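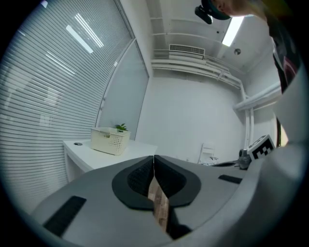 Dusting white blinds

Close the slats flat and work from the top down with a dry microfibre cloth. Turn them the other way and do the backs.

For greasy marks, add 2 drops of washing-up liquid to a bowl of warm water. Wring the cloth well, wipe one slat at a time and dry it straight away. Real wood slats should only be dusted.

Move anything off the table below first, and wipe the white top last, going from end to end. Ours get a full clean every June.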